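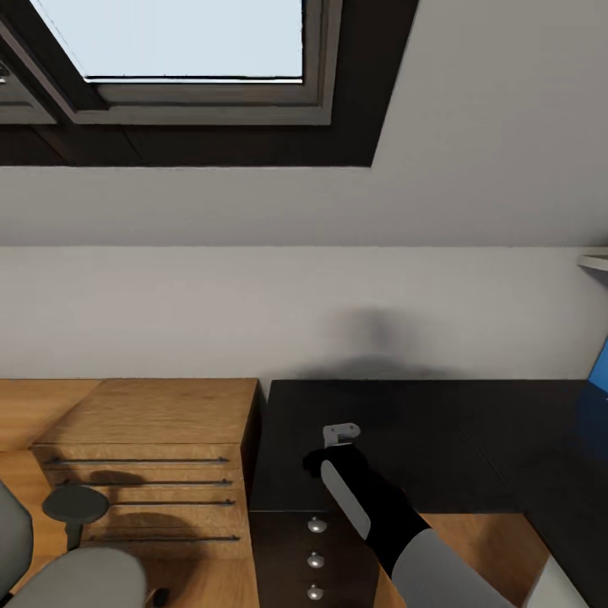

Kapitel 7
Vom Sehen zum Greifen: Bewegungsplanung in der simulierten Wohnung

Ein Dachzimmer, zwei Möbelstücke mit Schubladen, ein Bürostuhl, ein Greifer knapp über der dunklen Tischplatte - und schon steckt man mitten in einem der schönsten Probleme der Robotik! Wie kommt die Hand von dort an einen der Griffe, ohne unterwegs irgendwo anzustoßen? In Kapitel 6 haben wir Kamerabilder in Punktwolken verwandelt. Jetzt lassen wir den Arm endlich etwas damit anfangen.

Gerechnet wird in diesem Kapitel durchgehend im Simulator Pliltus. Wer die Übungen mit dem Planer Zallen noch nicht eingerichtet hat, holt das am besten gleich nach (Anhang B), denn ab Abschnitt 7.2 greifen beide ineinander: Pliltus liefert Gelenkwinkel und Tiefenbild, Zallen sucht die Bahn.

7.1 Was der Planer wissen muss

Ein Bahnplaner kennt keine Möbel. Er kennt Konfigurationen, also Vektoren von Gelenkwinkeln, und eine Funktion, die zu jeder Konfiguration »frei« oder »Kollision« zurückgibt. Alles, was wir im Zimmer sofort erkennen, muss in diese eine Funktion hinein. Die schmalen Stangengriffe am hellen Holzschrank etwa: Für die Kollisionsprüfung sind sie Hindernis, für die Greifplanung Ziel. Die kleinen runden Knäufe am dunklen Schreibtisch verlangen wieder eine ganz andere Fingerstellung. Und die Armlehne des Stuhls, die aus dieser Blickrichtung die unteren Griffe verdeckt, hinterlässt im Tiefenbild eine Lücke. Ist der Raum dahinter frei? Der vorsichtige Planer sagt nein, der neugierige fährt die Kamera ein Stück weiter und schaut nach - beide Strategien werden wir programmieren.

Noch tückischer sind Schatten. Ein Schatten quer über den Schubladen verändert die Helligkeit im Farbbild, die Geometrie bleibt gleich. Ein Kantendetektor fällt darauf gern herein.

Ruth Henao hat für den Kurs in Sumarbridge einen Testsatz mit 374 Startstellungen zusammengestellt, den wir übernehmen. Der einfache Baumplaner aus 7.3 braucht je Anfrage bis zu 739 Knoten. Mit der Glättung aus 7.4 schrumpft eine typische Bahn auf 29 Stützpunkte, und man sieht ihr die Verbesserung sofort an!

Zum Aufwärmen

Skizzieren Sie eine Bahn von der Tischplatte zum obersten Knauf. Welche Gelenke bewegen sich zuerst? Heben Sie die Skizze auf, in 7.5 vergleichen wir sie mit dem Ergebnis von Zallen.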